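Search this site Enter keyword Go

Print this page E-mail this page

FANDIRURA LEARNING CENTER
Pages for Young Readers: How a Robot Learns to Pick Things Up

A robot does not know how to pick up a cup when it is first switched on. It has to learn, and it learns from examples. An example is a record of one small job, done from start to finish. Somebody has to make every one of those records, and much of that work is done by people in ordinary rooms. 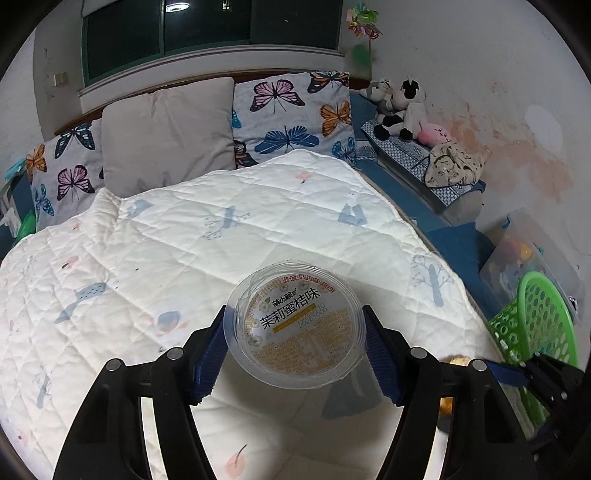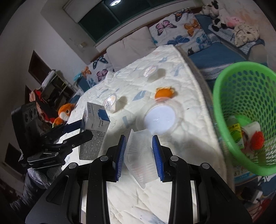
Hand-held grippers at work over a quilted bed cover. The first picture shows a sealed cup of dessert held between blue pads; the second shows a clear plastic tray and a white carton.

What is a hand-held gripper?

It is a tool that a person carries. It has two fingers, much like the fingers some robots have. The person closes the fingers on an object, lifts it, and puts it down somewhere else. A camera on the tool records what happens from close up. Later, a computer studies the recording.

Why not use a bare hand? A human hand has five fingers and can bend in many ways. A robot with two fingers cannot copy all of that. If the person works with two fingers as well, the robot can follow the example more easily.

Why use a bedroom?

Homes are full of different shapes and surfaces. A quilt is soft and has folds in it, so a cup may lean when it is set down. A table is flat and hard. A robot that has studied only tables may have trouble on a bed. For this reason, examples are gathered in kitchens, bedrooms, hallways and shops.

How many examples are needed?

One is never enough. In the Kolville project, each job is repeated 200 times before the team moves on to another. The objects are moved between turns. If the cup always stood in the same spot, the computer might learn the spot and fail to learn about the cup.

Bernice Nutsugah, who plans the Kolville recordings, asks her helpers to work slowly. "Please do not rush the closing of the fingers," she tells them. "The computer needs to see that part clearly."

What happens next?

The recordings are checked by Erhan Yazıcı and Wajid Bajwa. They remove any that are too dark or that stop too early. In one group of 400 recordings, they removed 17. The rest were passed to the learning system, which looks for patterns: where the fingers were, when they closed, and how the object moved.

Words to know

Example: a record of one job, used for learning.
Gripper: a tool or robot part that holds things.
Pattern: something that happens in the same way again and again.

Try it yourself

Ask an adult for a pair of kitchen tongs and an empty plastic cup. Move the cup from a table to a pillow. Then turn the cup on its side and try again. Write down what you had to change.

Print this page E-mail this page

Contact us Copyright Fandirura Learning Center. All rights reserved. Back to top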